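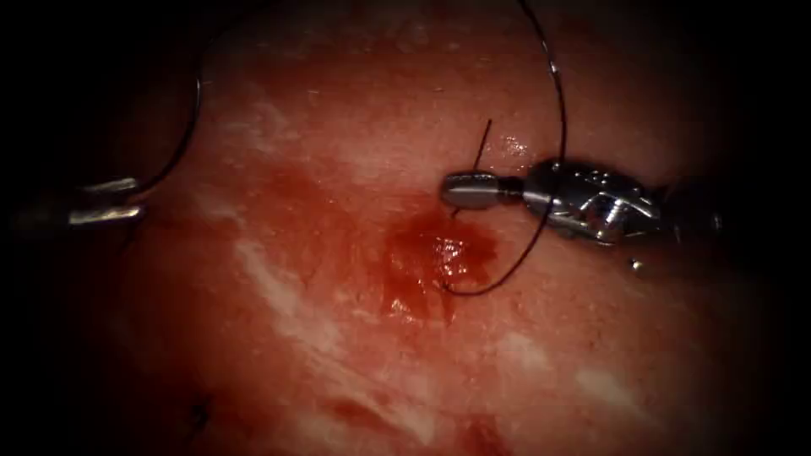
Posting from the console room at Gestholm, thread incoming, sorry for typos. Week of teaching the Bornura policy to suture by teleop. I drive, it records, it trys to copy me later. Goal is 400 clean demos. We have 300. The thing that eats demos is slack. See how wide that loop on the right swings, back behind the wrist and down to the blood? A person just knows it's there. The policy has to learn it from my hands, and my hands are tired

Filed under: Robots & Automation > Field Notes

2/ rule I gave myself: no fast moves while thread is in the jaws. Fast looks great live, replays awful. Threw out 80 early ones for that. ouch 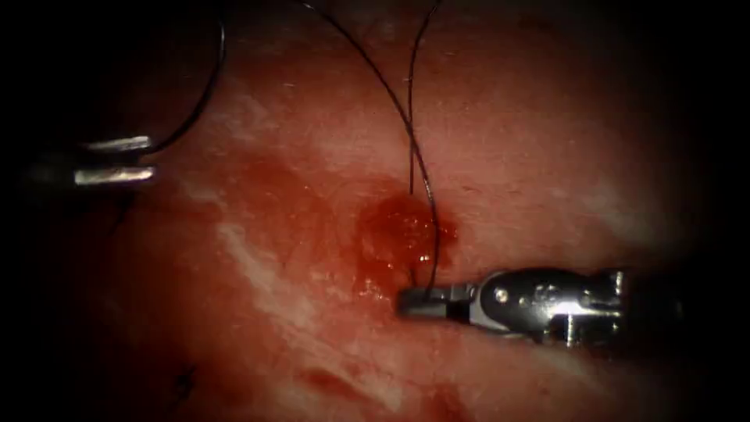 3/ Handoffs next. Two arms, one operator, and the policy copies every dumb hesitation. If I dither for a second, it learns to dither. So I pick which hand is working and leave the other one parked and boring. Right jaws have the strand here, left ones just hover open over the tissue. Thats the kind of moment I label "hold", and I want lots of them, all a bit different

4/ labels are still by hand btw. Hsueh wrote a script for it, script thinks everything is a hold. We'll fix it by May, maybe

5/ needle regrasp is the hard one. New operators all overcorrect the wrist. So do I after lunch
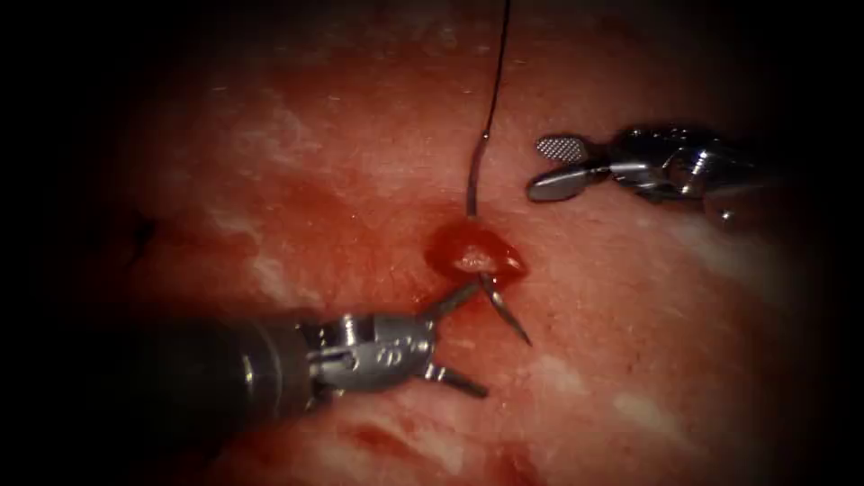 Ngan-ling Chiu replied: are you keeping the failed regrasps? we dumped ours and the policy had no idea how to recover, had to go back and record misses on purpose

6/ ok yes good point, keeping them from now on. Seperate folder. Back to the console, 100 to go

Last updated Jan 18, 2023

We use cookies to remember your settings. Accept all | Manage choices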